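Getting a cart-mounted arm to close a laptop lid

The Gresar build has reached the stage where it can do small household jobs, and shutting a laptop is a brilliant first one. The lid moves on a hinge, so the arm has to follow a curve, and you learn loads about your set-up in a single evening. These notes are from our shared workshop in Bivville, but they should suit any two-arm rig on wheels.

What you need

A sturdy table, a small old laptop you don't mind scuffing, the cart with its arms fitted, and an emergency stop on a long lead. I keep the motion scripts in a folder called Besson. Call yours whatever you like!

Step 1: Park the cart

Roll the cart up to the long side of the table and lock the wheels. Leave 240 mm between the table edge and the base so the elbow can swing. Coil up spare cable on the floor and put the stop button where a person can get to it quickly. 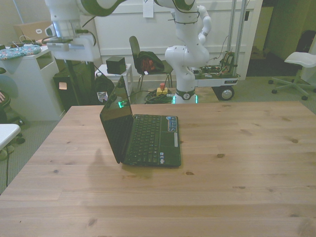 Step 2: Place the laptop

Open the lid and turn the laptop sideways on to the cart. Mark the corners with a pencil so you can put it back in the same spot after each go (you will be doing this a lot). Then measure from the base to the hinge and type that into the script. Mine was 680 mm on the first day, and it has crept about ever since.

Step 3: Teach the curve

Move the arm by hand to the top edge of the lid and save that point. Save four more on the way down. Keep the speed at 68 mm per second for now, which looks painfully slow but gives you time to hit the button.

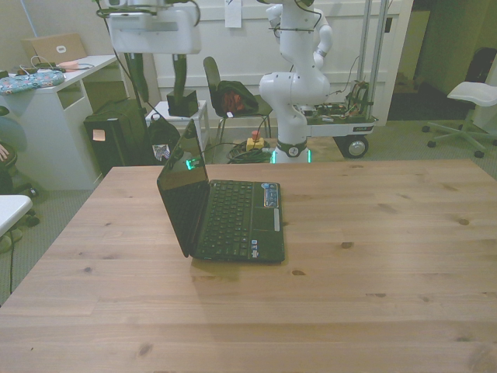
Once the points are saved, run them with the laptop taken away and watch the whole path. I love this bit! If the wrist twists suddenly between two points, add another one in the gap. Urnusus, our name for the controller, will happily smooth the rest.

Step 4: Run it properly

Put the laptop back on its marks and start again at the same speed. Stop if the machine slides on the table. A strip of rubber matting under it helps, and so does pushing nearer the middle of the lid. Raise the speed to 200 only after several clean runs, and save a copy of the script first.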